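Home | News | Projects | Calendar | Join

Robotics club: bottle sorting, spring update

The two-arm group has logged 93 runs of the bottle task on the Whitfield bench. A run counts as complete when every bottle on the surface has gone into the bin with no hand on the arms. The tally so far is 85 complete, with seven dropped bottles and one cable snag.
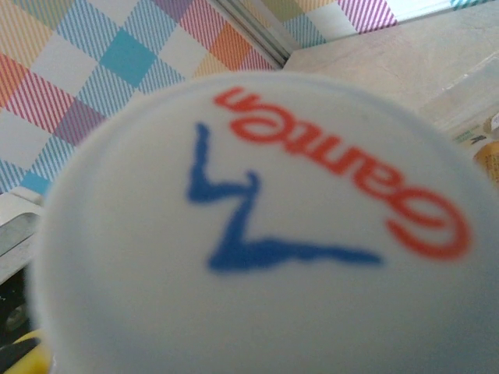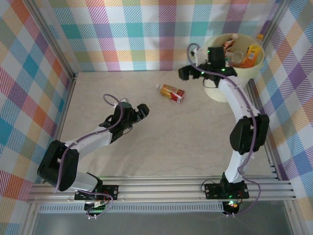

Wrist view and bench view are stored with each run, under the same run number. Members writing code for the left arm should pull the current Sarska branch before changing grip force, as the old limits were set for the previous fingers. Bottles lying at an angle to the rails remain the slowest case. A new approach path will be tested on 11 fixed start positions, and the results go in the shared log.

The next task set, Prikia, opens in June. It adds a handover from one arm to the other. Bench slots are booked through the usual sheet.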